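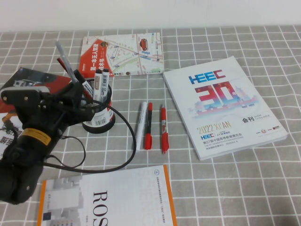

Etenesh Abdella asked at the end of our last meeting whether a pen cup can really be a topic for a whole class session, and whether she could just use a drawer like everyone else.

Yes to both! A drawer is fine. But the cup wins for anything you grab several times a day, and I love this topic, so please bear with me — you will never look at a desk the same way.

Desk Skills, Handout 4: Pens and Markers
Revised 6/18/19

What goes in the cup
Only things you write with. Scissors, rulers and the odd teaspoon get their own spot. A cup with a few pens and a couple of markers standing in it is a pleasure to use, because you can see what you're reaching for. Once it gets so full that you have to tug, take some out.

Caps up or caps down?
Great question, and people get quite heated over it. For whiteboard markers, the usual advice is to store them flat, or with the cap down, so the ink stays near the tip. Caps up is easier to read and grab. Look at the two white markers with black caps in the cup: caps up, side by side. For ones you use every day I think that's perfectly all right. Spares are better off lying flat in a box.

Sorting the loose ones
Pens left out on the table are your working set. Before you put them away:
Test each one on scrap paper, a full line and a loop.
Check that the cap clicks.
Group by type first, then by color. A red marker and a slim red pen are easy to mix up when you're in a hurry, and one of them will bleed straight through your notebook.
Throw out the dry ones now. Don't put them back "just in case" (we all do it).

Height
Tall pens lean. Put them at the back with the shorter ones in front, and a small cup will stay steady. If yours still tips, drop a few coins in the bottom.

Paper nearby
Booklets, maps and handouts should lie flat and well away from the cup. An uncapped red marker can roll a surprisingly long way — ask the Pettigrew group about their October worksheets.

For next time
Empty your own cup, test everything in it for 15 minutes, and bring the survivors to Room 342. We'll try out the Lostik and Wundo trays together, and I can't wait to see what you dig up. Bring scrap paper too.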